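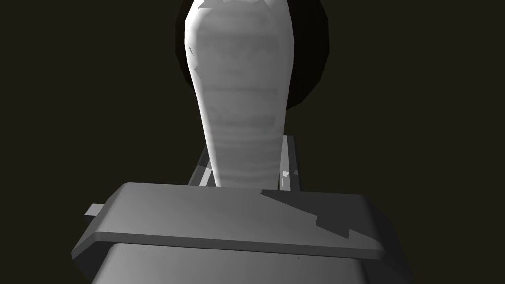 Facilities Planning 210: Interior Circulation
Unit 3 Handout. Revised September 8, 2022

Purpose of the unit
Students will learn to plan the routes by which people move through a building. Circulation space includes corridors, stairs, lobbies and landings. It earns no rent, and owners often ask for less of it. Students should be able to explain what is lost when it is cut too far.

Terms
Net area is the space assigned to a tenant or a department. Gross area is everything within the outer walls. The ratio between the two is called building efficiency and is the first figure most clients request.

Floor finishes
A finish is chosen for wear, for cleaning and for the way it guides people. A change of color or texture at a junction can mark a turn without a sign. Mottled finishes hide dirt between cleanings but can make small level changes harder to see.
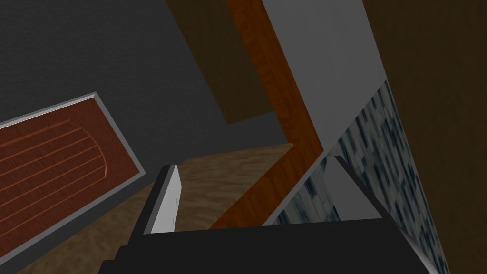
Figure 1. Tan-brown floor with a mottled texture, seen from above.

Case reading: the Brinholm Annex
The annex has 98 rooms on two floors, served by a main corridor 233 feet long. The first scheme, known as Traseck, placed all stairs at the east end. The second, Renaud, moved one stair to the center and gave up 10 rooms to do so. Read both schemes before the February review and note where each one forces two streams of people to cross.

Doors along corridors
Doors that open outward reduce the clear width of a passage while they are in use. Where they are permitted, they should be set back in a recess. Facing doors should be staggered if the rooms empty at the same hour. 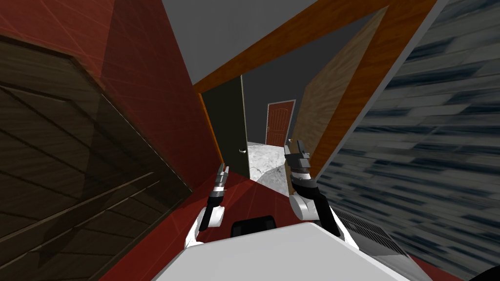 Assignment
Submit a plan of one floor of a public building, with corridors shaded and widths marked. Attach a statement of one page giving the net and gross areas. Late work is accepted only with written approval from the department office.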